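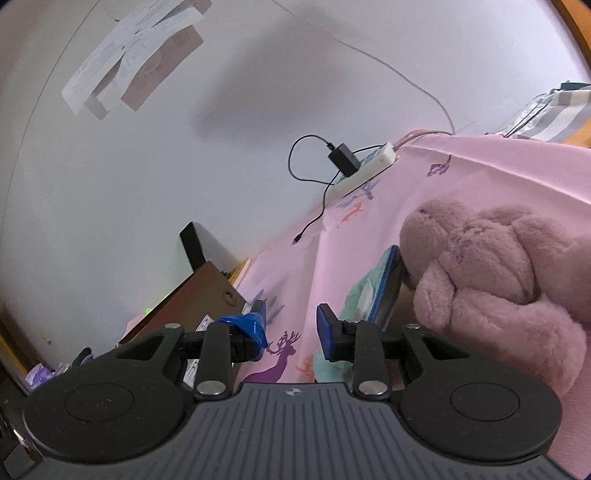
**1/** I want to write a few posts about turboprops, because after six years of working near small aeroplanes I still hear that they are "old technology". A turboprop is a turbine engine with a propeller in front. The engine is modern; only the propeller makes people think of their grandfather's time. When I explain the cabin to friends I compare it with a table at home: put a pink cloth on it, push it against the wall, and you have more or less the width you share with the passenger opposite you. It is not a palace, but for one hour it is enough.

**2/** My own example is a flight in May, from Flullbridge to Covel. We were four passengers and one pilot, Edgars Sproģis, who is very calm and speaks little. The runway at Covel is 955 metres long. Most of the small jets I know of would not be sent there by their operators. They would land at the bigger airport, and then you sit in a taxi.

**3/** The flight took 55 minutes. A light jet would do it faster, I agree. But the taxi from the bigger airport would take the difference and more. People look at the cruise speed in the brochure and forget the door-to-door time.

**4/** Now the noise. It is louder than a jet, mainly in the front seats, close to the propeller. I sat in the last row and could talk with my neighbour in a normal voice. If you are sensitive, take the headset. They had one for each seat.

**5/** Baggage is the question I get most often. Soft bags, please! Iulian Mocanu, who does the bookings at Loken, told me he writes this in every confirmation and still people come with hard suitcases. The baggage door is wide enough, but the space behind it becomes narrow very quickly.

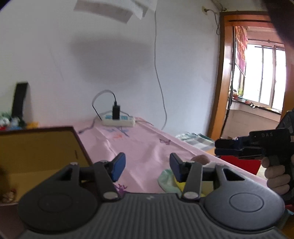 **6/** What I did not like: the steps. They are steep and the handrail is only on one side. My mother would need help there. Also there was no real toilet, only a seat with a curtain, and all passengers pretended not to know about it.

**7/** Somebody asked if Zacharias also flies this route. They did until last year, with an older aircraft. Now you must ask them for a private quotation, and they answered me after 17 days. I had already flown by then.

**8/** Next I would like to write about the smaller piston twins, but I need to fly in one first. If you have a seat free from Flullbridge, please send me a message. I pay my part of the fuel and I travel with one soft bag.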